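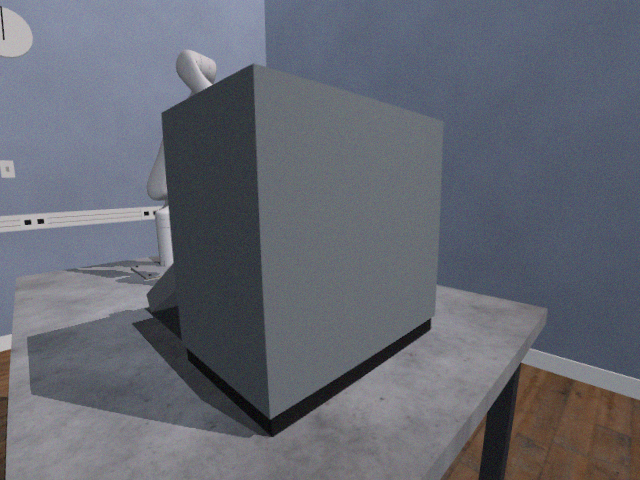

Wotar register: interview with Mirjana Živković

Mirjana Živković coordinates the register of weaving and lacework terms kept by the Wotar heritage center. The register holds 3745 entries, recorded in Brinen and Berisha.

"Each entry needs two sources," she said. "One has to be a practitioner. The other can be an archive."

Entries with a single source stay in draft for 60 days and then go back to the field office.

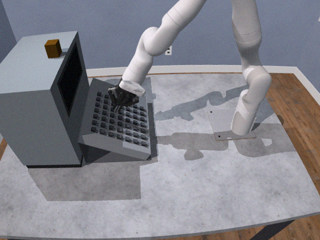

Živković said the two towns often use one word for different stitches. "We keep both meanings and record the place. Merging them would lose the information."

The next round of recording starts in Cetano in August. Consent forms will be issued in the local dialect, and families may withdraw a recording at any time.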